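Speaker Notes
Lost Property and the Public Trust: Handling Small Personal Items
Lodstead Municipal Services, January 29, 2025
Speaker: Irena Duda

Slide 1. Opening
Thank the host and introduce Kamol Wongsuwan, who will take questions on storage. State the scope: items of low cash value handed in at pools, libraries and bus stations. Phones, wallets and keys are covered by a separate policy and will not be discussed today.

Slide 2. Why small items matter
The Lodstead office registered 612 small items in the last reporting year. Most were never claimed. Owners often assume that a bracelet or a scarf has been thrown away and do not ask. Under the earlier rules, they were frequently right.
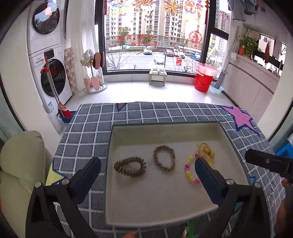
Our duty of care does not depend on price. A person who calls the desk should receive the same courtesy whether the item cost two dollars or two hundred. Pause here for the Skarstead letter and read the second paragraph aloud.

Slide 3. Registration
Each item receives a number, a place of finding and a short description in plain words. Staff record color, material if known, and any visible damage. Avoid guesses about value. The word "gold" is not used in the register; "yellow metal" is the approved term.

Mention that Mali Rees revised the form in July and that the old version should no longer be in circulation.

Slide 4. Describing similar items
Hair ties and bracelets are easily confused in the register. Entries should note shape, pattern and attached ornaments.
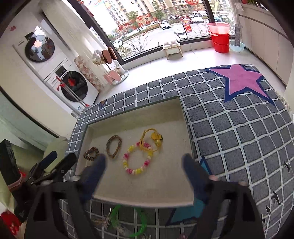 Hair ties and a beaded bracelet in a shallow box.

Callers should be asked to describe their property before any details are read to them. This applies to written requests as well.

Slide 5. Retention and release
Small items are held for 100 days. The desk supervisor may extend this by 15 days on written request. Release requires a signature and the register number. Unclaimed items pass to the Ukusau charity store under the current agreement.

Slide 6. Questions
Refer storage questions to Mr. Wongsuwan. Copies of the form are available at the side table.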